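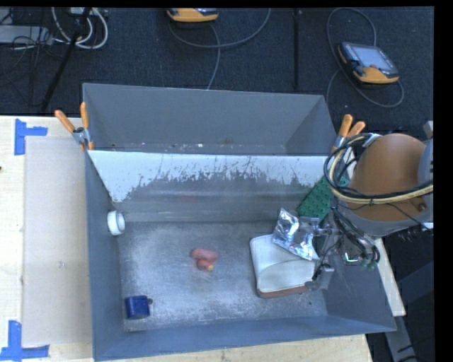
A robot arm lowered over mixed items in the metal bin used for the gripper trials at Jarnell.

Jarnell has finished the first round of a trial comparing grippers for mixed-item bin picking, the company said in September 2024. The work took place at its Cultberg site.

Each gripper was given 137 picks from a metal bin, using small goods of different shapes and surfaces. The best performer, a unit from Brerkach, completed 78 picks on the first try. The weakest managed 22.

Ieuan Prothero, who ran the tests, said foil packets and soft pouches caused most of the misses. "The hard items were fine with nearly everything we tried," he said. "Anything that folds or slides when you touch it took a lot more tuning."

The arm and its controller settings stayed the same throughout the round. Grip force was set once for each gripper and then left alone.

A second round is planned for January, with 2000 picks per gripper and a new camera from Quan. Bożena Górecki will take over the testing and has asked for a wider range of packets. Jarnell has not said which gripper it will buy.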